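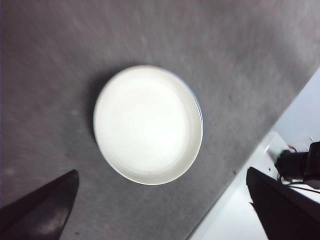
White plate on gray felt.

Ticket: Gull deterrent units on Carroll building going silent overnight
Status: Resolved, monitoring
Opened by: Raelene Donnelly
Assigned to: Veikko Kallio
Product: Zanitz rooftop sounder, 5 units

Raelene Donnelly, 8:40 a.m.
Two of our five units stopped playing calls again last night. Units 2 and 4, both on the harbor side. They show green in the Rirura app but there is no sound on the roof. The gulls are back on the parapet and one pair is carrying nest material to the vent housing. Power cycling brings the units back until evening.

Veikko Kallio, 9:25 a.m.
Thanks. Please send the firmware number for each unit and the schedule you have set. Also, is unit 4 still on the long cable run from the stairwell?

Raelene Donnelly, 10:10 a.m.
Units 1, 3 and 5 are on version 14. Units 2 and 4 are on 13. The schedule is dawn to dusk for all of them. Yes, same cable.

Veikko Kallio, 11:05 a.m.
Version 13 has a known fault with the dusk setting. The unit goes to sleep at dusk and does not wake at dawn, but it keeps reporting to the app, so it looks fine from your side. I pushed 14 to both. Unit 2 took it. Unit 4 failed twice at the download step.

Please leave unit 4 switched off until we sort out the cable. Do not move any nest material yourself. If there are eggs, the whole section has to be left alone, and your wildlife contact at Foka should look at it first.

Raelene Donnelly, 2:30 p.m.
Foka came by. No eggs, just grass and some string. They took it away and want the vent covered with mesh. The connector on unit 4 was green with corrosion. We had a spare and swapped it.

Veikko Kallio, 3:15 p.m.
Unit 4 is now on 14. I changed the start time on all units to a fixed 5 a.m. for now — please don't go back to the dusk setting until I confirm. I will check the logs for 7 days.

Raelene Donnelly, 7:50 a.m., following week
All five played every morning. Mesh is on. Still a few gulls on the north corner but none at the vent.

Veikko Kallio, 8:20 a.m.
Logs match. You can return to dawn to dusk. Leaving the ticket open through June in case unit 4 drops again.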